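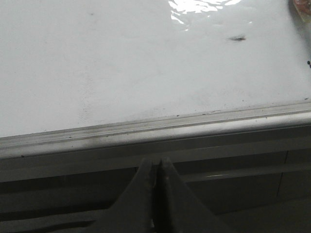

« Skellside », saison 2 : le procès qui n'en finit pas de ne pas commencer

Séries. La première saison avait la sécheresse d'un rapport d'expertise. La suite a plus d'argent, plus de pluie, plus de violoncelles. On demande à voir.

Septembre 2021

Il faut attendre la quarante-troisième minute du quatrième épisode pour que quelqu'un, dans « Skellside », prononce enfin le mot « audience ». Jusque-là, on aura beaucoup marché sur des digues, beaucoup regardé la mer, et assisté à trois dîners de famille où personne ne finit son assiette. C'est long pour une série qui se vend comme un drame judiciaire.

Rappelons l'affaire, pour ceux qui auraient manqué la saison inaugurale ou qui l'auraient oubliée, ce qui se comprend. Dans une ville portuaire du nord de l'Angleterre, le cabinet Calberg défend depuis des lustres les armateurs, les assureurs, bref ceux qui paient. L'avocate Ruth Namboodiri, fille d'un ancien associé de la maison, claque la porte pour représenter les familles d'un équipage disparu. En face d'elle, son propre frère, Dev, resté chez Calberg par fidélité au père, ou par goût des bureaux d'angle. La série n'a jamais tranché, et c'était sa meilleure idée.

Cette première saison tenait en peu de décors. Une salle de réunion, un couloir de tribunal, la cuisine de Ruth. Les scènes d'interrogatoire duraient parfois 7 minutes sans musique, et l'on sortait de chaque épisode en ayant appris quelque chose sur la responsabilité d'un affréteur. Cela ne faisait pas rêver la presse, qui s'y est mise tard, à peu près au moment où la plateforme Momstead a racheté les droits et commandé une suite.

Le nerf de la guerre

Momstead, on le sait, n'achète rien pour le laisser tranquille. Le communiqué de lancement parle d'une « ambition cinématographique renouvelée » et de quelque 200 figurants mobilisés pour la séquence du naufrage. Car il y a désormais un naufrage. La première saison avait eu l'élégance de ne pas le montrer : on ne connaissait la nuit du drame que par les dépositions, qui se contredisaient. L'ouvrir ainsi en flash-back, avec vagues numériques et ralenti sur une main qui lâche, revient à donner la réponse avant d'avoir fini de poser la question. Comment s'intéresser encore au témoignage du second mécanicien quand on a vu, de ses yeux vu, qu'il mentait ?

Narayanan Ramasamy, qui a créé la série et en signe toujours la moitié des scripts, défend ce choix avec une courtoisie un peu lasse. « Le public voulait savoir. On ne peut pas retenir indéfiniment une information que tout le monde réclame. » On peut, justement. C'est même à cela que sert un procès de fiction. Interrogé sur la part de la plateforme dans cette décision, il répond que les échanges ont été « nourris », adjectif que chacun interprétera selon son expérience des réunions.

Mayuree Chareonsuk, arrivée cette année à la réalisation des quatre premiers épisodes, assume davantage. « Je ne voulais pas refaire la saison 1. Je l'aimais, mais je la trouvais un peu poussiéreuse. » Elle filme bien, là n'est pas le problème. Sa façon de laisser un visage hors du point pendant qu'une voix ment au premier plan est très belle la première fois. À la sixième, on a compris.

Frère et sœur, encore

Reste le duel, et c'est là que l'on hésite à jeter l'éponge. La grande scène du troisième épisode, dans l'escalier de service du cabinet, vaut à elle seule une partie du détour. Dev propose à sa sœur un arrangement amiable, chiffré, raisonnable, et Ruth ne trouve rien à y redire, sinon que c'est lui qui le propose. Pas un éclat de voix. On retrouve d'un coup la série d'avant, celle qui savait que deux juristes en colère parlent plus bas que les autres.

Mais que fait le scénario de ce moment ? Il l'abandonne aussitôt pour une intrigue de lettres anonymes dont le coupable se devine au générique. Il y ajoute une jeune stagiaire idéaliste, un journaliste qui boit, et un juge dont on nous cache le visage pendant deux épisodes avec des airs entendus. On a connu des secrets mieux gardés.

Le découpage n'aide pas. La saison totalise 149 scènes d'après le dossier de presse, qui en tire gloire, et l'on veut bien le croire : certaines durent le temps d'une portière qui claque. Le montage alterné, censé créer la tension, donne surtout l'impression que la série a peur qu'on la quitte. Celle d'avant n'avait pas cette inquiétude.

Faut-il attendre la suite ?

La seconde moitié sera mise en ligne en novembre, et l'on promet cette fois le procès, le vrai, avec plaidoiries et contre-interrogatoires. Ramasamy jure que tout ce qui précède était « nécessaire pour que le tribunal pèse son poids ». L'argument est recevable sur le papier. Il sert aussi, depuis dix ans, à justifier toutes les saisons dont les premiers épisodes tournent en rond.

Les épisodes à venir n'ont pas été montrés à la presse. On en sait seulement que Chareonsuk passe la main et que le tribunal a été reconstruit en studio, en plus grand.

« Skellside », saison 2, quatre épisodes disponibles sur Momstead.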